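Filed under: Bench log / Hand units / Upkeep

November, morning

Swapped the pads on the Pleten hand unit again. Blue ribbed ones, same as last month. The Mondal sheet says a set is good for 3000 closes. The counter read 2000 when I pulled the old set and both faces were already shiny along the lower ribs, so I don't put much faith in the sheet. Writing 2000 on the cupboard door as our number until somebody shows me a set that lasts longer.

Zero check after the swap: open to the stop, let go, read. Got 1041 counts. Closed, opened, read again, 1041. Good, but it always reads good with nothing in the jaws. Last time it repeated perfectly on the stand and then drifted as soon as it had to hold something round. Pakunero's setup note treats a clean zero as the end of the job. I treat it as the point where you can start looking for trouble.

Went through the linkage while the pads were off. Pins snug, no side play I could feel. The screws near the finger bases got a quarter turn back out and in again with a drop of the weak threadlock. Do NOT use the strong stuff here, see the mess in the spring pages.

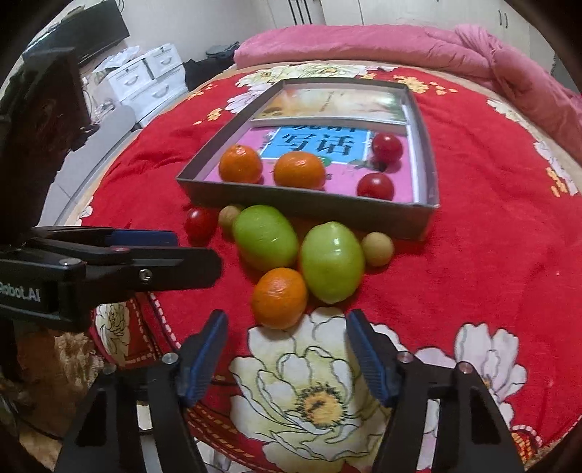
Hand unit open, blue pads on, fruit on the bedspread ahead of it.

Why fruit: the test block that comes with the kit has flat sides and flatters everything. Anything will hold a flat block. Mandarins have some give and a dimpled skin, cherry tomatoes are slick and small, and if one pad sits a hair higher than the other a round thing will roll out of the grip and tell you so. Soft surface underneath on purpose too, you can't brace against it and cheat.

Order I use: orange first, tomato second, small green ones last. Close slowly, stop at first contact, then take up 200 counts and no more. The note says to keep closing until the current climbs. Fine for a block, makes juice out of a tomato.

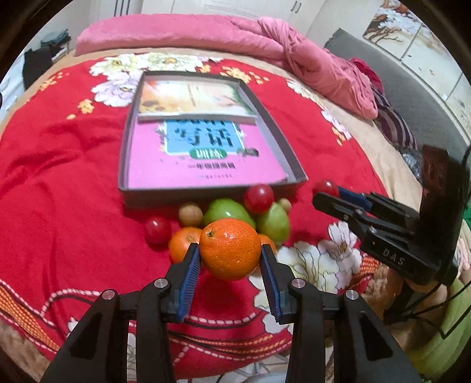 Check pad height with the load on. Look across both tips at eye level and see that they meet the fruit at the same place on each side. If they don't, it's the pad seat nine times out of ten and the linkage gets blamed for it. Scrape the seat, refit, repeat the zero.

Still not convinced by the Zoltis adhesive. It claims full strength in an hour. I gave the last set an hour and could peel a corner with a fingernail, so these get overnight before anyone runs a long session, whatever the tube says.

Open items:
- reread zero tomorrow before first use, write it next to the 1041
- wipe pads after fruit, citrus oil can't be good for the glue
- ask Mondal what load the 3000 figure was taken at. Expecting no answer
- order more pads anyway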